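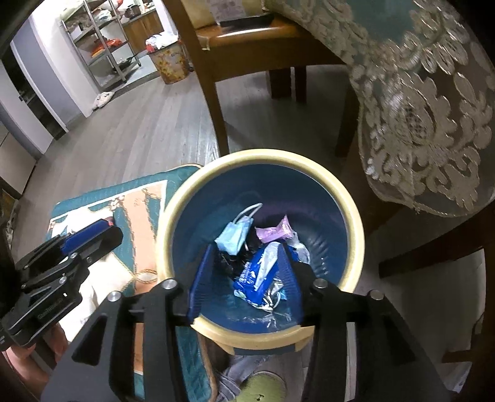

Wanted: people to sort very old seeds with me (Fumbridge lab, March start)

G'day! I'm Itzel Carrillo and I look after the plant remains at the Fumbridge lab, which is a grand way of saying I spend most of my working life looking down a microscope at burnt bits of somebody's dinner. I'm after a small crew of participants for the next round of sorting on the Praltotholm samples, and I'd love it if you read through this and put your hand up.

Praltotholm, for those who haven't heard me bang on about it, is a settlement mound with a long run of hearths, pits and floors, and whoever lived there was burning an awful lot of lentils. Also bitter vetch, grass pea, flax, a bit of barley, and more weed seeds than I know what to do with. The dig itself is finished. What we've got now is the flot, meaning the light stuff that floated off when the soil was washed through the tank, all dried and bagged and waiting. The cereals went to a colleague years ago and have been written up. The pulses haven't, and that's the bit I'm asking for help with.

What we're trying to find out

Pulses get a rough deal in archaeology. They don't need to go near a fire as often as hulled grain does, so fewer of them get charred, and when they do char they swell, pop out of their seed coats and split in half. Once the coat's gone and the hilum with it (the hilum is the little scar where the seed was attached to the pod), telling a small vetch from a small pea can be a real headache. I want to know whether the people at Praltotholm were growing lentil and bitter vetch as separate crops or letting them come up together in one plot. The weeds that turn up alongside ought to help, and so should the sizes, but only if we sort the samples properly and all do it the same way.

Geert Van Beek is running the other half of the project. He's been charring modern seeds in a muffle furnace at different temperatures so we've got something decent to compare against, and he has opinions about grass pea that you'll hear whether you ask or not. He'll be teaching the identification sessions with me.

What you'd be doing

Mostly picking. You get a petri dish with a thin scatter of flot in it, a low-power microscope, a fine paintbrush and a pair of soft tweezers, and you work your way across the dish pulling out anything that's a seed, a bit of pod, or a bit of chaff. Each kind goes in its own tube with a label. Anything you're not sure of goes in the "don't know" tube, and I'd much rather have a fat "don't know" tube than a confident mistake. Modern rootlets and snail shells get noted on the sheet and left behind.

After the first few weeks, people who've taken to it can move on to measuring: length, breadth and thickness of whole lentils, plus hilum shape if it's survived. Somebody will also need to enter the sheets into Jara, our database. It's clunky but you get used to it, and I'll sit with you the first time.

How much time

Sessions are 3 hours each, in the morning or the afternoon. I'm asking for 15 sessions over the season, and you can spread them out to suit yourself, although the first three have to be the training ones and they have to be done in order. If you've got kids, shifts or a dodgy knee, tell me and we'll work around it. There's room for 10 participants all up, with no more than six in the lab at once, as that's how many microscopes I've got that stay in focus.

Who I'm looking for

You don't need a degree and you don't need to have done any archaeology. Gardeners tend to be terrific at this, and so do quilters, bird people and anyone who's ever painted model soldiers. What I do need is someone who can sit still for a good stretch, doesn't mind going back over a dish they've already done, and will write legibly on a very small label. Decent eyesight for close work (glasses are fine, the eyepieces adjust). You'll need to be 18 or over. Students are very welcome and I'm happy to sign off on placement hours if your department sends me the form beforehand.

If you've got some botany already, even better! I'd particularly like one or two people who know their small-seeded legumes, as our clovers and medicks are a shambles at the moment.

What you get

It's unpaid, I'll say that up front. The Prandora fund covers your bus or petrol and a sandwich lunch if you're stopping all day. You'll come away able to identify the main Old World pulses in charred form, you'll get a reference if you want one, and everybody who finishes their sessions is named in the acknowledgements of the report. There's also the reference collection, which you're free to use in your own time. It's drawers and drawers of seeds in glass tubes and I could happily lose a whole afternoon in there.

A few practical things

The lab's up one flight of stairs, with a lift at the back. Wear a jumper, the heating is hopeless. Charcoal gets into cuffs and under fingernails, so leave the white shirt at home. No food or drink at the benches, please, and that includes the sneaky muesli bar. We've got a tea room for that. Windows stay shut while dishes are open, and if you feel a sneeze coming on, push your chair back first.

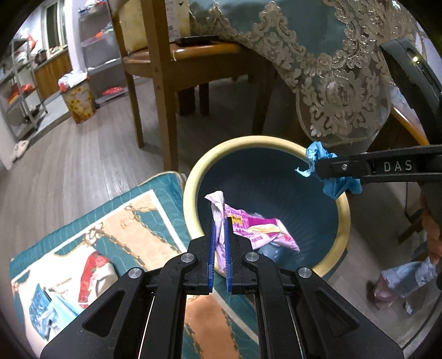 How to apply

Send me an email through the lab's contact page with "Praltotholm pulses" in the subject line. Half a page is plenty. Tell me a bit about yourself, what you do with your hands (gardening, knitting, soldering, whatever it is), which times generally suit, and whether you'd like to do the measuring later on. No CV needed unless you're after a placement.

Applications opened on 25 October 2021 and I'll read them as they come in, so there's no great advantage in hanging about. I'll ring everyone on the shortlist for a chat, and then invite you up for a trial dish, where you'll have a go at a practice sample with me or Geert at the next bench. It isn't a test. It's so you can find out whether your neck and your patience can stand it before you've promised me a whole season.

If you've done sorting with us before, you don't need to go through all this again, just drop me a line and say you're in. And if you can't make March but you're keen, write anyway. The flax samples come next and I'll want a hand with those too.

Itzel Carrillo
Plant remains, Fumbridge lab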